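Store Diary, Westari Neighborhood Market
Entry for August: the drink aisle
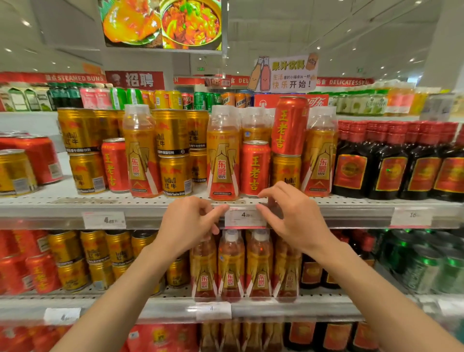
The monthly review of the beverage section began shortly before seven in the morning, ahead of the first deliveries. It is the practice of this store to keep a written record of such reviews, and the present entry follows the form adopted last spring. Entries are made by the floor supervisor on duty and are kept in the back office with the receiving slips.

The first part of the morning was given to price labels. Head office had sent a revised price list the evening before, and each label in the section had to be compared with it by hand. The energy drinks and herbal teas were taken first, as they sell fastest in hot weather and their labels are handled most. The tag reading 4.20 was checked at its place on the shelf edge. Labels that had slid along the strip were moved back under the product to which they belong. It was noted again that customers tend to push the labels sideways when they reach for the lower shelf. A request for firmer label holders was entered in May and has not yet been answered.

The printer in the back office jammed twice. Replacement labels were ready at half past eight.

The second part of the morning concerned facings. The Dongpeng Special Drink is carried on more than one shelf, with the large bottles brought to the front row. Gold Red Bull cans are stacked two high beside them, and the red Wang Lao Ji cans are placed between. The present arrangement is crowded. Cans and bottles of different heights stand close together, and a customer who wants a can from the back must move a bottle to get it. The supervisor is of the opinion that the cans should be given their own stretch of shelf, but this cannot be done until the plan for the whole aisle is approved. The dark bottles with red caps, at the right of the same shelf, are in better order. They stand in a row and were left as they were.

The plan now in force was drawn up by Szabo Store Fixtures at the time the shelving was installed. It allows for fewer kinds of drink than the store now sells. A revised plan was promised for July and came in this week, unsigned, with the tea section left off the second page. It has been returned for correction.

Stock figures were taken at ten o'clock. The section, including the reserve in the back room, held 3160 units. Of these, 1326 were energy drinks in bottles and cans together. The figure for herbal tea was lower than the system showed by 83 units. A second tally gave the same result. The difference was traced in part to a delivery from Julleteo Wholesale that had been entered on arrival but was short by several cases; the driver's copy of the slip shows the shortage, and the store's copy does not. A claim has been prepared and will be sent with this month's papers. The remainder of the difference has not been explained.

Date codes were read on the front two rows only, the aisle having become busy by then. The rows behind will be read tomorrow before opening. Staff are reminded that new stock goes to the back and older stock comes forward, including on days when the delivery is late and the shelves are low. On two mornings this month, new cases were simply set in front.

A customer asked in the course of the morning whether the larger bottles could be bought by the case at a lower price. The store has no such offer at present. The question has come up often enough this summer to be put to head office, and a note has been added to the monthly letter. Another customer asked for unsweetened tea and was shown to the next aisle.

The lower shelf was wiped down during the quiet period after lunch. There was a sticky patch toward the back, presumably from a leaking can, although no such can was found. The shelf liner supplied by Homotton does not lie flat in the corner and was trimmed to fit.

Matters carried forward to the next entry are as follows.

Label holders for the drink aisle - no answer to the May request.
Aisle plan - returned to Szabo, corrected copy awaited.
Julleteo claim - to be sent with the month-end papers.
Date codes, rear rows - tomorrow, before opening.
Printer - service call requested. This is the 5th since the machine was moved.

The afternoon was otherwise without incident. The evening shift was informed of the price changes at four o'clock, and a copy of the revised list was left at each register.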